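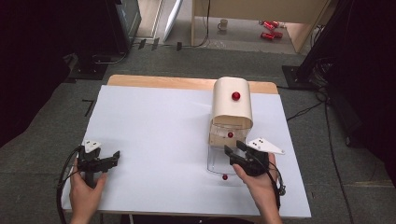
Zimthorpe College students to contest Otport handling challenge

OTPORT, May — Zimthorpe College will enter its student robotics club in the Otport Handling Challenge for the first time this year, the college announced today.

The club has 30 members, drawn from all years of the automation program. Practice centres on the careful handling of small objects with hand-held grippers, and the club has logged over 255 practice runs this term.

Teams at the challenge have 9 minutes to finish each task. Scoring favours accuracy — speed is used only to settle ties.

The Zoda Fund has covered the entry fee and travel. Open practice begins at 4 pm in the Jiang Building, Room 94.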